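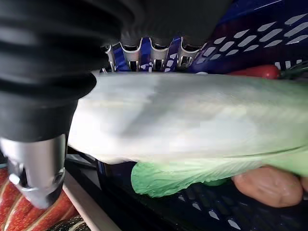
How I Store Napa Cabbage So It Lasts (and Use Up the Whole Thing)

4/13/26

I buy a napa cabbage almost every time I go to the Rustcombe market, and for years I wasted half of every single one. I'd make one stir-fry, shove the rest in the fridge in the bag it came in, and find it two weeks later all brown and slimy at the bottom of the drawer. So sad! They're such good cabbages, and they're cheap for the amount of food you get.

I've gotten a lot better at it, and a few of you asked after the soup post in February, so I'm writing the whole routine down.

Picking one out

Go for a head that feels heavy when you lift it. The white part should be firm and a little shiny, and the leaves should be crinkly and green without a lot of yellow. Tiny black specks on the stalks are fine to eat, by the way. They look like pepper and I used to scrub at them like crazy. Soft spots near the base are another story, so I put those back.

Size doesn't matter much for flavor, but think about your fridge. I once brought home a monster that had to sit diagonally on the top shelf for three days.

Storing it whole

Don't wash it yet. Pull off any outer leaves that are torn or wilted, but leave the decent ones on, even if they're a bit floppy. They keep the inside from drying out.

Wrap the whole head in paper towels or a thin dish towel. Then slide it into a big plastic bag and leave the top open a little. I use the long produce bags from Sollora (a roll of 100 has lasted me ages), but any bag that fits will do.

Put it in the crisper drawer, or on the lowest shelf if it's too long. Check the towel once a week and swap it if it feels damp. I usually get three weeks this way, sometimes more.

Storing it once it's cut

When I only need a little, I peel leaves from the outside and leave the head whole. It keeps so much better than a cut one. If I want shredded cabbage with both the pale crunchy part and the frilly tops, I cut from the leafy end and work down toward the base.

Cover the cut side snugly with plastic wrap, put it back in its towel and bag, and try to use it within the week. The cut edge will go a bit brown. Just shave off a thin slice and keep going.

Washing

Grit hides way down between the stalks, so rinsing the outside does basically nothing. What I do:

Cut off what you need and separate the leaves.
Fill a big bowl with cold water. Mine is the wide Lilluseck one, and I would marry that bowl.
Swish the leaves around and let them sit for five minutes.
Lift them out with your hands and leave the dirty water behind. If you pour it all into a colander, the grit goes right back over the leaves.
Do it again if the bottom of the bowl looks sandy.

For salad, spin the leaves dry. For soup, a good shake over the sink is plenty.

Cutting it up

Treat the stalks and the leaves as two vegetables. I slice the thick white part crosswise into strips as wide as my finger, then chop the green part bigger, since it shrinks down to almost nothing. They go in two piles on the board. The white pile hits the pan first and gets three or four minutes, and the green pile goes in for the last minute.

What I make, in order

First few days: salad, while it's crisp. Rice vinegar, sesame oil, a little sugar, salt, peanuts on top.

Second week: stir-fry with garlic and ginger, or I tuck it into dumplings. For dumplings, chop it fine, salt it, wait 15 minutes and squeeze it hard. You'll be amazed how much water comes out.

After that: soup. Slightly tired cabbage is perfectly good in broth with noodles and an egg.

Quick pickle for the leftovers

If you're stuck with a few handfuls, chop them up and pack them into a clean jar. Heat a cup of rice vinegar, half a cup of water, two tablespoons of sugar and two teaspoons of salt until it all dissolves, then pour it over. Add chili flakes if you like. Push the cabbage under the liquid, let it cool, put the lid on and refrigerate. It's good the next day and I finish a jar within a week or so - usually standing up, with a fork, before dinner.

Can you freeze it? Yes, for cooking. Chop it, boil it for a minute and a half, cool it in ice water, squeeze it out and freeze it flat in bags. It comes out soft, so keep it for soup.

Next up is daikon, as soon as I've worked through the two in my fridge.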